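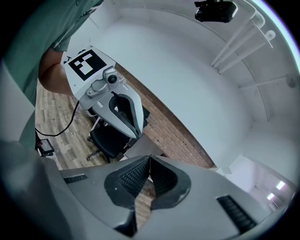
Finemby Forum > Greifer & Handgeräte > Varivo Handgreifer

Thema: Varivo Paar, linker verliert Tracking sobald Kabel auf Zug

schraubstock_77
3. Februar, 08:14

Moin, kurz und schnell weil gleich wieder ran muss. Haben das Varivo Paar neu aufgebaut, Deckenkamera hängt, Istora läuft, Marker werden beide erkannt. Soweit gut. Problem: linker Greifer springt in der Pose wenn das Kabel spannt. Mal nach 2 Minuten, mal erst nach ner halben Schicht. Rechter sauber.

Schon gemacht:
Kabel getauscht (gegen das vom rechten), Fehler bleibt links
Marker abgewischt
Linse abgewischt
Istora neu gestartet, Kalibrierung neu

Meldung in Istora ist immer Code 221, im Handbuch steht dazu genau ein Satz. "Verbindung prüfen". Danke auch.

Jemand ne Idee? Firmware ist 796 auf beiden.

nullpunktfahrer
08:31

Kabel liegt lose am Boden? Dann Zugentlastung. Hatten wir auch. Der Stecker hinten am Halter hat null Führung, jedes Mal wenn einer drauftritt oder der Stuhl drüberrollt wackelt der Kontakt.

schraubstock_77
08:40

Liegt lose, ja. Stuhl steht auch im Weg, räum ich weg. Aber beim rechten liegts genauso und der macht nix.

backenwechsler
09:02

Ich glaub nicht an das Kabel. 221 kam bei uns immer vom Kamerahalter. Die Schrauben am Metallhalter unterm Marker, die arbeiten sich los. Linse kippt ein Haar, Pose springt. Und wenn Kabel zieht kippt der ganze Halter mit. Fühlt sich an wie Kabel, ist aber Mechanik.

Prüfen: Greifer in die Hand, Linse mit zwei Fingern leicht seitlich drücken, Live-Bild in Istora anschauen. Wandert das Bild, ist er lose.

nullpunktfahrer
09:10

@backenwechsler bei losem Halter kommt aber kein Verbindungsfehler. 221 ist elektrisch. Steht so im Changelog von 796, die haben die Codes umsortiert.

backenwechsler
09:12

Changelog hab ich gelesen. Trotzdem war es bei drei Geräten der Halter. Kannst glauben oder nicht

schraubstock_77
10:47

So, Bild. Links unten nochmal alles durchgeschaut, Greifer mit Teil in der Backe, Kollege hält den anderen dagegen.
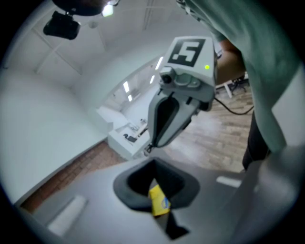 Grüne LED am weißen Greifer leuchtet, gelbes Teil klemmt im vorderen.

Das gelbe ist nur Testteil. Mir gehts um die Stelle wo das Kabel hinten rausgeht, sieht man so halb. Halterschrauben hab ich noch nicht nachgezogen, Drehmoment weiss ich nicht. Steht das irgendwo??

klemmfix
11:05

Nicht mit Gewalt. Das Gehäuse ist weich, Gewinde reisst aus. Handfest plus bisschen, mittelfesten Sicherungslack drauf, fertig. Über Kreuz anziehen, dann neu kalibrieren. Ohne Neukalibrierung brauchst garnicht erst messen.

Und grüne LED sagt bei Varivo nur dass Strom da ist. Hab ich auch mal ne Woche lang für "alles ok" gehalten.

nullpunktfahrer
11:20

Das mit der LED stimmt nicht ganz, bei 796 blinkt sie wenn Daten fehlen. Dauergrün = Daten da.

klemmfix
11:26

Bei uns nicht. Unsere ist dauergrün egal was. Vielleicht andere Platine.

backenwechsler
11:41

Wenn du eh dran bist, schau die Gummibacken an. Im Spalt setzt sich Abrieb ab und irgendwann schließt der Greifer nicht mehr auf null, dann meckert Istora auch. Wir tauschen alle 600 Zyklen, nehmen die von Bodnár, die originalen waren uns zu glatt.

Reinigen nur mit Iso auf Lappen, nicht sprühen. Sprühen läuft in die Lüftungsschlitze.

klemmfix
11:48

600 ist doch viel zu früh. Unsere laufen seit Januar durch und greifen noch alles.

backenwechsler
11:50

Kommt aufs Teil an. Kartonkanten fressen die auf.

schraubstock_77
14:22

Zwischenstand. Stuhl weg. Halter: zwei Schrauben waren lose, eine richtig. Bild ist beim Drücken gewandert, also Punkt für backenwechsler. Lack drauf, neu kalibriert.

Kabel zusätzlich mit Klettband am Unterarm hochgeführt -- nicht schön, aber zieht nix mehr am Stecker. Ja ich weiss, jetzt zwei Sachen gleichzeitig geändert, war Blödsinn.

Bisher kein 221. Backen mach ich morgen, muss erst bestellen.

nullpunktfahrer
14:30

Klettband wieder ab und testen, sonst weisst du nie was es war.

schraubstock_77
14:37

Keine Zeit heut. Die wollen Daten.

nullpunktfahrer
14:39

Dann liest man sich nächste Woche wieder hier.

klemmfix
15:03

Falls du doch das Klettband lässt: Schlaufe am Handgelenk groß genug machen, sonst zieht es beim Drehen und du hast den gleichen Mist von vorn. Und den Stecker am kleinen Kasten am Boden auch sichern, der rutscht genauso gern raus.

schraubstock_77
15:11

ok mach ich. Danke euch. Lass den Thread offen bis die Backen drin sind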